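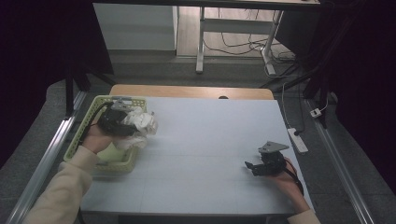
3.2 Sorting by Hand: What People Do With Small Cloths

Figure 4. A crumpled white cloth held over a light green basket.

Small cloths turned out to be the most rewarding part of the whole laundry study! We had expected shirts and bed sheets to carry the interesting choices, and we gave the humble napkin only a few lines in the first interview guide. Then the diaries came back in April, and page after page was devoted to napkins, dishcloths and handkerchiefs: who folds them, who rolls them, and who drops them into a basket (Figure 4) and shuts the cupboard door.

Of the 218 households that kept a diary, most had a firm rule for small cloths, and the rules were wonderfully varied. One family in Cutlow folds napkins in thirds if guests are coming and leaves them bunched up the rest of the time. Another keeps the oldest cloths at the top of the pile so that they wear out first. Dalgleish's earlier work on linen closets found a similar pull between display and use, though his households were larger and did far more ironing.

We coded each entry for the final state of the cloth (folded, rolled, or loose) and for the place it was stored. Two coders read every diary, and some 9 entries had to be set aside because the handwriting beat us both. Loose storage was much more common in kitchens than in bathrooms, and it went along with open containers such as baskets and bowls. Folding belonged to drawers. The link held in both Cutlow and Grondell, even though the Grondell homes had less storage overall.

What excites us most is how early these habits seem to form. Many diarists named a parent or grandparent as the source of their rule, often with real affection, and several had kept it through moves, marriages and new washing machines. Section 3.3 takes up the inherited rules in more detail, starting with the disputes between partners who had grown up with different ones.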